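Hanging Cloth on a Wall Without Losing Your Mind

March 15, 2023

I've been hanging cloth on walls for more birthdays, bake sales and craft tables than I care to add up, and I still think it's the cheapest way to make a dull corner look like somebody went to some trouble. A plain dark cloth hides scuffs, outlets and that patch you meant to paint last July, and it makes anything bright in front of it stand right out. (My sister swears by white, but white shows every shadow, and we have agreed to disagree.)

Buy more width than you think you need. You can always tuck the extra under at the sides, but there's no stretching a short piece, believe me, I've tried. Wash it once before you use it if the label lets you, and take it out of the dryer while it's still a touch damp. Hang it right then and a lot of the wrinkles will drop out overnight on their own. If you fold it up in a drawer first, you'll be looking at those fold lines all afternoon!

Start pinning in the middle of the top edge and work your way out, one pin to the left, one to the right, and so on. If you begin at a corner the cloth creeps, and by the time you reach the other end you've got a big sag and nowhere to put it. For a wider piece I like 4 helpers, though two patient ones will do fine.

The bottom half is where creases love to gather, and the sides will bunch if they're left to hang free. A few pins down each side help, and so does a row of clothespins along the hem where the table hides them.

Now for letters, which are my favorite part. Cut them from something stiff enough to hold its shape, and give each one a border in a second color so it reads from across the room. Mix your sizes, too. 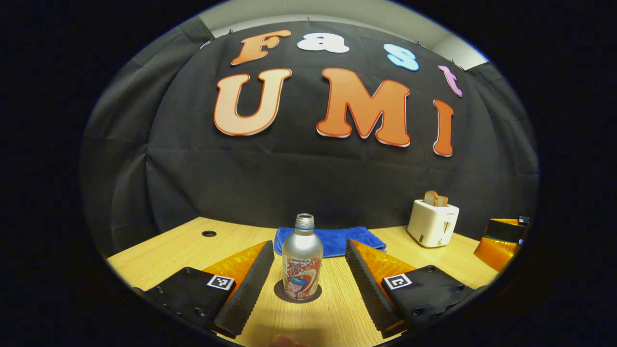 Lay the whole word out on the floor before you stick anything up, and put the middle letter on first, same as with the pins. A slight arc is very forgiving, much more so than a straight line, where one crooked letter is all anybody will see. Double-sided tape holds on smooth cotton, but on anything fuzzy I go straight to small safety pins from behind.

When you take it all down, roll the cloth around a cardboard tube and slip the letters into a flat envelope. Mine live behind the ironing board, and they come out again every spring.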